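Vanity Season: The Gallery
Words and pictures by Tibor Kerekes
February 2023

Every winter the catalogs tell me that a bathroom vanity will change my mornings. I have owned three vanities and my mornings are the same. Still, people keep writing in to ask what they should buy, so this page is my annual attempt to look at the things with the drawers in use and the counter stocked, the way they end up in a home.

A few words before the pictures, mostly complaints.

The word "spa." I have stopped reading any product text after it. The Kisska brochure uses it 6 times on one fold-out page, twice about a towel bar. A vanity is a cabinet with a hole in the top for plumbing. If the doors close and the water stays in the basin, I am happy.

Glossy counters. Everybody's favorite in the store, under those lights. At home a glossy top shows toothpaste, hair, the ring under the soap and the streak you left when you wiped off the ring. Kovács sells a cloth for this at $5. I bought one. It moves the streaks to the back, by the faucet, where it is harder to reach them.

"Soft close." I want to see it after two years. The Dorkby unit I lived with had lovely slow drawers until the second August, and then the top one took to stopping an inch short on its own. I rang the store and was told this was the humidity. It was a bathroom, I said. They sent a leaflet.

Black handles on white doors. I'll admit I like these, which annoys me, as I was told by three different salespeople that I would. Vertical bars are easier to grab with wet hands than knobs are. They also catch the pocket of a bathrobe, and I've torn one that way. If your bathroom is narrow, walk past the display unit sideways in the bulkiest thing you own before paying for it.

Organizers. Okier makes a set of clear trays that is supposed to give every item in the drawer its own place. The box says it fits "most drawers." It fit one of mine. The rest of the set is in the garage holding screws, a job it does very well.

Price. The cheapest vanity I looked at this winter was $107 without a basin, and you can guess what I think of selling one without a basin. The extra handles were $64. For handles! I asked whether they came attached to something, and the young man at the counter laughed, but he didn't lower the price.

Measuring. Bring the depth as well as the width. Everybody brings the width. Then the thing arrives and the door to the room won't open past it, and you have a very handsome object in your hallway – I speak from experience – for as long as it takes the store to find a truck.
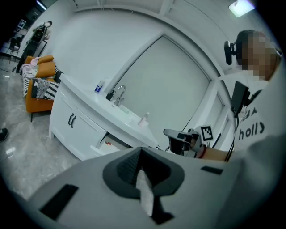 I have a theory that you can judge a vanity by what collects in it, and the brochures seem to agree with me, going by how carefully they leave everything out. A faucet alone on a bare counter sells the counter. Put a soap pump beside it and it's already a smaller counter. With the drawer at the lower right pulled partly open, you get the part I trust: papers and something small and red. Papers, in a vanity! No tray on the market has a compartment for those, and every household I know has them in there. The counter does better than most, with a blue-and-white bottle near the back edge and a small pink-and-white one out at the right end. I give the bottle at the end a week before it meets somebody's elbow.

Orange sofa by the wall, same room. I've seen "lounge bathroom" in two catalogs this season and rolled my eyes at both. I'd still want to know what upholstery does with steam, and I'd want it in writing. As a color next to all that white I have no objection, and my wife has already asked whether we could do the same. We could not. Our bathroom holds one person and a laundry bin if the person breathes in.

If you own a vanity from either of the brands grumbled about above and it has held up past the second summer, send me a picture with the drawers open. Please don't tidy them first. Photos with a single folded towel and a candle will be returned to the brochure they came from.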